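Trunedex
Inicio > Manipulación > Pinzas manuales > Dillilport 34

Pinza manual Dillilport 34
Ref. DLP-34-M
Ficha revisada el 21/09/2021

La Dillilport 34 es una pinza manual de dos dedos para captura de demostraciones y ensayos comparativos de agarre. Reproduce la geometría de la mordaza del efector Ojeda montado en brazo, de modo que los dedos se intercambian entre ambos equipos sin adaptador. Se suministra por unidades o en pareja para trabajo a dos manos.

Mecanismo
Mordaza de eslabones articulados con casquillos en los pivotes. Los dos dedos cierran de forma simétrica respecto al eje de la cámara. Apertura máxima entre yemas: 100 mm. El gatillo actúa sin reductora, por lo que la fuerza de cierre depende del operador. Para ensayos con fuerza repetible se recomienda el tope regulable (no incluido).

Yemas
Se entregan dos juegos. Las yemas planas son adecuadas para cajas, placas y piezas de caras paralelas. Las de cara interior curva centran la pieza y reducen el giro en cuerpos cilíndricos. El cambio exige retirar el pasador de cada dedo y volver a comprobar la simetría del cierre.
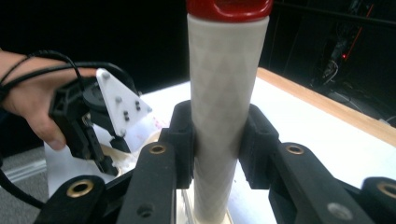
Comparativa con Grimdale G2
En el banco de Trunedex se ensayaron la Dillilport 34 y la Grimdale G2 con 17 piezas de geometría variada, siempre con el mismo operador y la misma iluminación. En las piezas cilíndricas de superficie texturada la Dillilport mantuvo la vertical con menos correcciones. En piezas planas de poco espesor el resultado fue favorable a la G2, cuyas yemas son más estrechas y entran mejor bajo el canto. La holgura lateral medida en los dedos fue similar en ambas al inicio; tras el ciclo de fatiga de marzo, la G2 requirió reapriete y la Dillilport no.

Cámara y cableado
Soporte para cámara orientada hacia las yemas. Los dedos quedan dentro del campo visual en todo el recorrido. El cable debe salir hacia el antebrazo y fijarse con holgura suficiente para girar la muñeca. En montaje doble conviene separar los recorridos de ambos cables.

Limitaciones
No apta para piezas con aristas cortantes ni para uso con líquidos. Con objetos altos, la cámara puede no abarcar el extremo superior; se aconseja añadir una vista fija externa.

Contenido del suministro
Pinza con gatillo
Juego de yemas planas
Juego de yemas curvas
Soporte de cámara
Llave y pasadores de repuesto

Accesorios relacionados
Tope regulable de cierre
Kit de casquillos
Placa de acoplamiento para brazo Ojeda

Plazo de entrega y precio: bajo consulta.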